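Sorting day fills the rooms at Trerasgate before the May move

Residents of the Trerasgate housing block have begun clearing their bedrooms ahead of the building's window and heating work, with the first floor due to be packed up by the end of May.

The block has 151 rooms, most of them let to single tenants, and many of the people living there have been in the same room for years. Each has been asked to sort clothing, bedding and small belongings into boxes so that furniture can be pulled away from the outside walls. Beds and desks stay in place under covers. Everything kept on open shelves or along the windows has to come down.

Tenants were told about the work in a letter from Wener, the company that manages the building. The letter gives each floor a set period of work and asks that rooms be ready by 8 a.m. on the first morning. Tenants on the first floor will move to spare rooms on the fourth while their own are being worked on, and the rest will follow a floor at a time.

Wener is supplying the packing materials. A delivery of 1,133 flat cardboard cartons came in through the rear entrance and is being handed out from the old laundry room, along with tape, labels and dust sheets. Each tenant can take what they need, and there is no charge. Tenants may also use their own boxes and bags, as long as every one carries a room number on the side and the lid.

Vasylyna Pylypenko, who is coordinating the packing for Wener, said that large items were rarely the trouble.

"A bed is a bed, you put a sheet over it and you're done," she said. "It's the shelf by the window and the drawer under it. People start there and they are still there at lunchtime."

She has been advising tenants to begin with the clothes, bagging anything out of season and leaving out enough for a week. Small things go last, in one open box that stays with the tenant and is not put into storage. Chargers, medicines, keys and papers belong in that box, she said, and so does anything a person would be upset to lose.

Storage is in the basement, where Ikberg, a local moving firm, has put up racking in two of the old bicycle rooms. The firm will carry labeled boxes down and bring them back when a floor is finished. Boxes heavier than 30 pounds will be left in the room, and tenants who have a lot of books have been asked to split them up. Ikberg will not take food, plants or open bottles of any kind.

Unwanted items can be left in the ground floor hall until 6 p.m. each day. Clean clothing and toys are being collected by the Tapsell thrift store, which has agreed to take bedding as well if it has been washed. Broken electrical goods go in the gray bin by the rear entrance.

Most of the first-floor rooms were partway through the job this week. Clothes had come off the shelves and onto beds and floors, and several tenants had their doors propped open to make more space in the corridor.

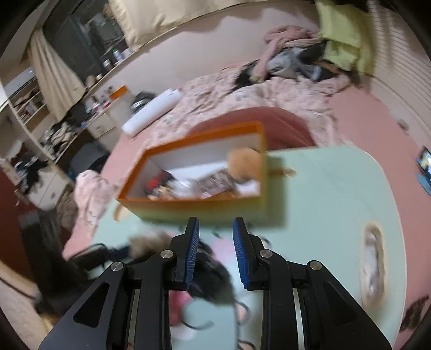
Photo: Trerasgate Residents' News

A teddy bear had gone into one orange-sided box along with a patterned packet and some smaller things, while pink blankets and clothing were still piled on the flowered duvet. There was more to get through in the same room, with jars and containers on a long shelf and clothes and bags crowded into a white shelving unit.

The work itself involves taking out the old window frames, fitting new ones and replacing valves on the radiators. Wener expects each room to take two working days. The heating will be off on the floor concerned for the whole of that time, though hot water should not be affected. Contractors will need the wall below the window to be clear, as well as the space on either side of the radiator.

Tenants who lose the use of their room will have $400 taken off their next rent bill. The reduction is automatic and no form is needed. Those who would sooner stay with family or friends during the work will get the same amount, but should tell the office so that a spare room is not held for them.

Not everyone is happy with the timetable. Some tenants on night shifts have asked for a later start than 8 a.m., and Wener says it is looking at whether their rooms can be grouped together and done in the afternoons. An answer is expected before work starts on the second floor.

Help with packing is available to anyone who cannot lift or bend easily - requests can be made at the office on the ground floor or by leaving a note in the box outside it. Extra labels can be picked up at the same place.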